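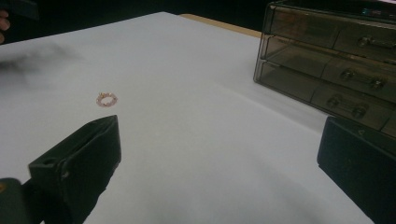 搜索本站 请输入关键词 搜索

小物件夹取演示有了一份行业约定,我先替大家读了一遍

各位做机器人数据的朋友,《Lenum 小物件演示操作约定》正式版终于放出来了,发布日期写的是2024年1月18日。我等它等了挺久,当天晚上就泡了杯茶从头读到尾,读完又翻回去把几处看不太明白的地方重读了一遍(有一处现在还是没太明白,后面说)。趁着印象还新鲜,先写一篇短讯,细的以后再慢慢聊。

先说这份东西管什么。它管的是人拿着手持夹爪做演示、录数据这一段,对象限定在小物件:戒指、耳钉、纽扣、螺母、小钥匙这一类。机械臂本体的安全要求它不碰,模型训练也不碰,连数据怎么卖、怎么授权都只在附注里提了一句。范围收得很窄,我个人挺喜欢,以前见过那种什么都想管的草案,最后大家开会全在吵术语。

牵头的是 Landeg 的一个工作小组,主笔是 Mared Maddocks。参与的单位里有做数据采集的 Zerkico,还有做夹爪硬件的 Clanix。我跟 Maddocks 通了个电话,本来说好聊几分钟,结果她一讲起桌面反光就停不下来,我的茶都凉了两回!她说起草的时候,小组把 Zerkico 交上来的900段旧录像重新看过一遍,一边看一边记哪里让后来用数据的人为难,正文里的条款大多是从这些记录里长出来的。

正文一共21条,分成4章:台面与背景、演示动作、人员与物品、记录与留存。下面挑我觉得大家最用得上的讲。

台面这一章

小东西放在花花绿绿的桌上,录出来真的很难用,这个做过的人都懂。约定要求台面用颜色均匀、不反光的铺面,白纸也行,哑光垫布也行,只要跟物件分得开。一枚玫瑰金色的细戒指放在白底上,圈虽然小,轮廓还是清楚的;换成米黄色木头桌面就难说了。条文里特别写了一句,铺面要盖过夹爪可能移动到的整个区域,边缘露出一点原来的桌子没关系,但物件起始位置不能压在边缘上。

光的部分写得比我预想的细。顶光可以,侧光也可以,关键是开工前要把夹爪放到最低的工作位置,看一眼它自己的影子落在哪儿。影子落在物件上就挪灯。Maddocks 在电话里说:“大家布光的时候桌上是空的,等手和夹爪一进来,光就全变了。”我听了有点脸红,我自己一直就是空桌布光的。

还有背景里的东西。这条讨论得最久,早期草案要求台面上除了目标物件什么都不能有,征求意见的时候被一大堆人反对。做首饰整理、零件分拣的,旁边摆个收纳盒、小抽屉柜太正常了,全清掉反而跟以后机器人要去的地方不像。正式版改成:允许有固定的周边物品,但同一批次里位置要保持不变,要在批次说明里写上,而且不能挡住夹爪接近物件的路线。透明和半透明的收纳用品另外加了一句提醒,让大家留意它的边沿会不会有亮线,亮线太抢眼就转个角度。这个改法我赞成,写得很务实。

动作这一章

这一章我读得最慢。核心意思是,每段演示开始的时候夹爪要张开,两指和物件之间要留出看得见的空当,停稳了再开始靠近。很多人(包括我)图快,一开录手就已经往下扎了,结果一段录像连个像样的开头都没有。约定给的停顿时间是2秒。有人觉得长,我试着在心里默数了一下,确实有点难熬,不过剪的时候会感谢自己的。

接下来是接近方向。扁平的小环躺在桌上,从哪个角度去夹,指尖贴着桌面还是略微抬起,约定没有硬性规定哪种对,它要求的是同一批次里把用过的做法如实记下来,别在表格里一律填“从上方抓取”。我就收到过这样的数据,表格上整整齐齐,打开录像五花八门,谁也不知道该信哪个。

失败的怎么办?留着。夹空了、碰歪了、掉了,都照常录完,标成未完成,不许删。这一条我估计会有人不高兴,因为不少项目按成功段数结钱,留着失败段等于白干。约定在旁边加了个附注,建议委托方把未完成段也算进工作量。只是建议,没有约束力,我有点遗憾。我问 Maddocks 为什么不写硬一点,她说付款的事小组没有权限,能写进附注已经吵了很久了。好吧。

另外有一条专门讲指尖。夹爪手指用久了会有磨痕、会发亮、会沾东西,夹大件没什么感觉,夹戒指这种细的东西差别就出来了。约定要求每批开工前检查指尖表面,有磨损就记一笔,换过指垫也要记一笔。Clanix 那边的代表在公开意见里提过想把更换周期写死,小组没采纳,理由是各家用的材料不一样,写死了反而没人照做。我站小组这边,不过我也理解厂家的心思啦。

人和物品

手入镜这件事终于有说法了!以前各家要求完全不一样,有的说露一根手指就作废,有的根本不管。约定把它分得很简单:不操作的那只手,或者旁边协助的人的手,在物件放好以后应当离开台面;如果只是在边上露出一点指尖,没碰到物件也没挡住物件,这段可以保留,加个标记就行。碰到了就重来。我觉得这条能救回不少本来要扔掉的录像,尤其是小桌子上干活的,大家挤在一块儿,手总得有地方放嘛。

物品这边,带小石头、小珠子的首饰单独列了一条。约定建议优先用不值钱的样品,开工前后各看一遍有没有松动的镶嵌,同时给物件编号。真要用别人的贵重物品,得有书面同意,并且演示人员不能一个人在场。读到这里我想起好几个朋友拿自己家里的首饰凑数,我劝你们还是去买几个便宜的吧,掉进地板缝里可心疼了。

记录

最后一章最枯燥,我尽量说快一点。每个批次要有一页说明,写铺面、灯的位置、夹爪型号、指垫情况、周边物品、演示人员编号(注意是编号,不写姓名),还有未完成段的处理。说明要跟录像放在同一个地方,不能只躺在某个人的邮箱里。约定后面附了一张空白表格,我打印出来看了看,一页纸够用,字也不算太小。

我没看明白的就在这一章:它说“中途调整灯光或铺面的,应视为新批次”,可前面台面那章又允许演示人员把弄皱的铺面抚平后继续。那抚平算不算调整呢?我问了,Maddocks 笑了半天,说这个问题已经有别人来信问过,她个人理解抚平不算,换纸算,会在后续的问答里写清楚。所以各位先按这个理解来,等问答出来如果不一样,我会回来改这段。

什么时候开始用

没有强制日期。Lenum 这份东西属于自愿采用,想用就用,不需要申请,也没有什么证书可以挂墙上。Zerkico 说新开的小物件项目会直接照着做,旧项目不追溯。Clanix 打算把指尖检查那张小表放进夹爪的使用手册里,具体哪一版没说。

工作小组还在收意见,主要想听两类人的:一类是真正坐在桌边拿夹爪的演示人员,另一类是拿到数据以后要清洗、要标注的。Maddocks 反复跟我强调,来信不用写得多正式,哪条在你那儿行不通,写清楚当时桌上是什么情况就可以了。她尤其想要关于反光小件的意见,抛光金属、透明塑料珠子这些,目前条文里写得还比较薄,她自己也承认。

说说我自己的感想吧。我最怕的是这类文件变成又一份打勾的表,开工前刷刷刷勾完,该怎么干还怎么干。从文字上看,这份约定尽量避开了这一点,好些条款都写成“看一眼、记一笔”,真照做也就是多花一小会儿。不过它到底好不好用,还得在桌子上见分晓。我准备下周拿自己这边的一个小批次先试,主要试停顿和空当那两条,再就是学着把失败段老老实实留下来(这个最难,手总想去点删除)。

已经在用草案的朋友,欢迎来信说说台面那章跟正式版差得多不多。我对过一遍,除了周边物品那条改动大,别的基本是措辞。还有人问有没有中文译本,目前没有官方的,上面的条文都是我自己边读边译的,用词跟以后的正式译本可能会对不上,引用的时候请以原文为准。

问答出来以后我会再发一条,到时候把抚平铺面那个问题的答复贴上。

联系我们 | 投稿与更正 | 版权所有,转载请注明出处 | 返回顶部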